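グリッパ比較評価 第3回打合せ 議事録

日付:2024年12月21日
場所:Irnis 実験棟 2階打合せ卓、および試験セル前
出席:評価担当、制御担当、機構担当、購買(前半のみ)
配布資料:試行ログ集計表、Doolan社見積(改訂版)、前回議事録
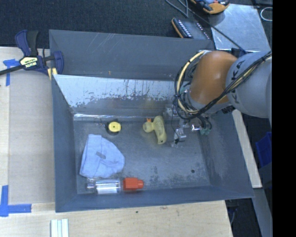 1. 前回議事録の確認

9月開催の第2回議事録について、「Tridberg製グリッパの優位を確認」とある一文の削除を求める意見が機構担当から出た。当時のデータは同じ物品を同じ向きに置き直して繰り返したもので、優位と書けるだけの根拠がない。異議なく削除とする。残りは承認。

2. 試行結果の報告(評価担当)

KUKAのアームにグリッパを付け替え、灰色のビンからのピッキングを実施した。対象物はアヒルの玩具、水色の布、透明ボトルなど、形と硬さがばらばらの物品。試行は全グリッパ合計で2337回。内訳は集計表のとおり。

評価担当からは、Tridberg製が全体の成功率で他を上回ったとの報告があった。これに対して次の指摘が出た。

・「成功」の定義が途中で変わっている。当初は搬送完了までを成功としていたが、ある時点から持ち上げた段階で成功と記録している。どの行から変わったのか、集計表では判別できない。
・物品別に見ると、差が出ているのは布だけである。玩具とボトルでは差らしい差がない。布の結果ひとつで全体の順位を決めてよいのか。
・落下後に人が物品を置き直した回が混ざっている。置き直しの位置に担当者の癖が出るので、独立した試行として数えるのは甘い。

評価担当の回答は、定義の変更は認める、該当行はログの時刻から分けられる見込み、とのこと。見込みでは困るとの意見があり、分けられない場合は該当期間をまるごと除外することで合意した。除外後に件数がどこまで減るかは誰も答えられなかった。

3. カメラと認識について

透明ボトルの検出漏れが多い。制御担当は認識モデルの更新で改善できるとの見解。機構担当は、ビンの傾斜面に照明が強く反射しており、モデルより先に照明を直すべきと主張した。

議論は平行線。過去にも「次の更新で直る」との説明を受けて評価を先送りにした経緯があり、今回は同じ進め方をしない。先に照明の向きだけを変え、モデルは現行版のまま測り直す。両方を同時に変えた結果は、比較資料として受け付けない。

なお、検出に失敗してアームが動かなかった回をグリッパの失敗に含めるかどうかが決まっていなかった。含めない。別欄に計上する。

4. 配線とホースの取り回し

手首まわりのケーブル束がビンの縁に近づく姿勢で、制御側が速度を落としている。グリッパごとにホースの本数と硬さが違うため、サイクルタイムの差が把持機構によるものか取り回しによるものか切り分けができない。

Doolan社の資料ではサイクルタイムの短さが強調されているが、測定時の姿勢もホースの条件も書かれていない。当方の数値と並べて表にすることに反対が出た。次回資料から同社カタログ値の列を外す。

購買より、Doolan社は年内の発注で値引きに応じるとの連絡あり。評価が終わっていない段階での値引きは判断材料にしない。購買から先方へその旨を伝える。購買はここで退席。

5. コントローラの比較(Levska)

Levskaコントローラの導入について、制御担当より提案。利点として、グリッパ交換時の設定切り替えが速いこと、力の上限を物品ごとに変えられることが挙げられた。

質疑:
・切り替えが速いというが、現行機で何分かかっているか記録はあるか。→ ない。体感による。
・力の上限を物品ごとに変えるには、先に物品を正しく認識する必要がある。項目3の状態で意味があるのか。→ 認識の改善が前提になる。
・現行機の設定で同じことはできないのか。→ 試していない。

以上から、提案は今回保留とする。却下ではないとの念押しが制御担当からあったので記しておく。再提案の際は、現行機で同じ設定を試した結果を必ず添えること。

6. 連続運転試験の条件

24時間の連続運転を行う案について。評価担当は無人での実施を希望したが、物品の補充と絡まりの解消に人手が要る以上、無人とは呼べないとの意見が大勢を占めた。人が入った時刻と理由をすべて記録し、報告書では「有人監視下」と書く。

停止基準は、同一物品で8回続けて把持に失敗した場合とする。数が大きすぎるとの反対意見が1件あったが、途中停止ばかりでは耐久の情報が取れないため、この値で一度実施する。

ビンはクランプで固定しているが、運転の前後で位置を測り、ずれがあれば値を残す。これまで測っていなかった。ずれがなかったという証拠も当然ない。

7. 決定事項

(1)第2回議事録の該当文を削除する。
(2)成功の定義は「搬送先に置いて離すまで」に統一する。過去データは再集計し、判別できない期間は除外する。
(3)認識の失敗は把持の失敗と分けて計上する。
(4)照明の変更とモデルの更新を同時に行わない。
(5)Doolan社カタログ値を比較表から外す。
(6)Levskaコントローラの件は保留。
(7)グリッパの順位付けは再集計が終わるまで社内外に出さない。

8. 宿題

評価担当:再集計、置き直し回の洗い出し、集計表への定義欄の追加
制御担当:現行コントローラでの力上限の設定試験、切り替え時間の実測
機構担当:照明の向きの変更、ホース条件をそろえる治具の案
購買:Doolan社への回答、測定条件の開示依頼

9. その他

社内報にグリッパ選定の記事を載せたいとの依頼が広報から来ている。選定は終わっていないため断る。「有望な候補を確認」程度の表現なら可ではないかとの声もあったが、項目1で削除した文と大差がないとして見送り。

次回の日程は再集計の完了後に評価担当から連絡する。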